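The Town That Ran on Other People's Promises

Frida Baldursdóttir keeps the brochure in a kitchen drawer in Lasstead, under the takeout menus. It is glossy and heavy, the kind of paper that feels like money, and it says that the old mill district will be "alive again by June." It doesn't say which June.

She has read it more times than is healthy. So have I, by now. The plan belongs to a developer called Paquette, which wants to turn the Horkik mill into apartments, shops and what the brochure calls a "community heart." The public's part of the bargain is a tax break lasting 30 years. Paquette's part is a promise of 500 permanent jobs, and that number has been repeated so often in Lasstead that people say it the way they say the zip code.

I went looking for where it came from. The developer's office sent me a study, and the study sent me to an earlier study, which was written for a different mill in a different town. That town is Stultmont, a two-hour drive north, and its mill opened to the public with speeches and a brass band.
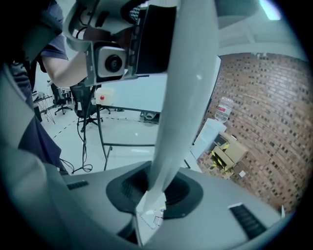 So did Stultmont get its jobs? It got 119 of them, by the town's own last tally, and most were part time.

Paquette's people don't dispute the figure. They say Stultmont was a smaller site, that the timing was bad, that the road work dragged on. All of this may be true. But the same study that excuses Stultmont's results is the one used to predict Lasstead's, and I have trouble seeing how it can do both.

The counting itself deserves a hard look. A "permanent job," in the appendix, is any position expected to last a year. A coffee shop that moves four blocks into the mill brings its workers with it, and every one of them goes down as new. So does the cleaner who comes in twice a week. Take out the moves and the short shifts and the study's own tables leave you with 241 jobs. That is still a decent number for a town this size - I would just like to have seen it on the brochure.

Baldursdóttir taught math at the high school before she retired, and she is not against the mill. She would like somebody to fix the roof before it falls in on the pigeons. What bothers her is the order of things. The tax break starts on the day the papers are signed. The jobs start whenever they start, and nothing in the draft agreement takes a dollar back if they don't.

"I wouldn't buy a used car like this," she told me.

The mayor's office says a clause of that sort would "send the wrong signal" to investors. I asked what the right signal was and was told that someone would call me back. The last message I left was on 2021-01-02, a Saturday, so perhaps I can't complain about the silence that weekend. I can complain about the weeks since.

I did walk through Stultmont's mill. The brickwork is lovely. There is a good bakery on the ground floor and a row of units behind it with paper over the windows, and a man at the bakery counter told me the rent had gone up again. He thought he would stay another year. He had thought the same thing last year.

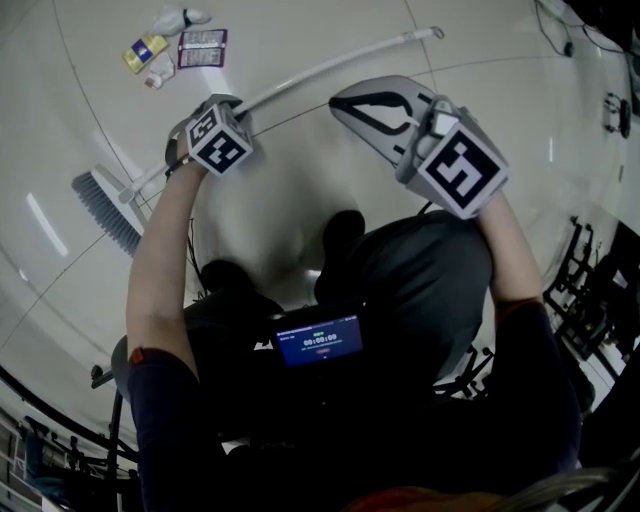 What the contract should say

The fix is dull and well known. Tie the tax break to the jobs, check the payroll each year, and publish the results where people can read them. If Paquette believes its own figures, it loses nothing by signing. The draft comes back to the council next month, and so far the page on enforcement is two sentences long.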